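Printed Cloths for the Reading Room Tables – Second Progress Report

Aug 27, 2026 – by Orsolya Magyar
Reading time: 2 min

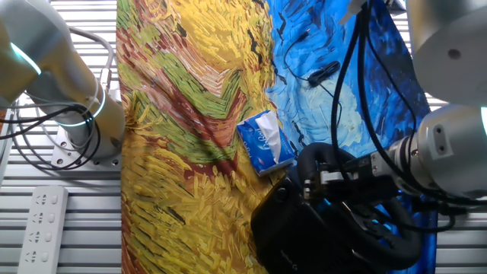
The wheat field cloth on the table, with a small pack of tissues.

Dear colleagues at the Pruvel Fund,

This report covers the work on the table cloths since our first report in February. As you remember, the grant pays for large printed cloths for the shared tables at our house in Listurbridge, so that visitors have something pleasant to look at when they sit down.

We have now received 3 designs from the printer, Tapia. The one I like most is in the style of Van Gogh. One half is yellow wheat with bands of green and rust red, and the other half is a blue sky full of curls, with small black marks that look like birds far away. The colors are strong and they go well with our plain walls.

There is one problem which I must report. The cloth wrinkles, and the yellow part is the worst. We have ironed it on the back side two times, at low heat, but after it was folded in the cupboard the creases came again. I asked Tapia for advice and they suggested to keep the cloths rolled on cardboard tubes. We have ordered 4 tubes, and the cost is small enough to stay inside the line for materials.

The size is good. The cloth covers the table top well, and it was not necessary to cut it. The hem of the second design (the one with irises) was sewn not straight, and we sent it back. Tapia will replace it without charge, but we don't have a date yet.

We also agreed with the Clunberg branch that they will borrow one cloth for their spring tables. They will wash it before they return it. I will write the washing instructions for them – they are still only in my notebook.

Visitors are asked to leave small things on the tables, such as tissues and pencils, where everyone can reach them. Cups stay on the side shelf until we find coasters.

Still to do in the next period: receive the corrected cloth, wash all designs once and compare the colors, and send you the invoices. The invoice from Tapia has 2 pages and I am waiting for the second.

With kind regards,
Orsolya Magyar

Contact | © 2026 Listurbridge House | Back to top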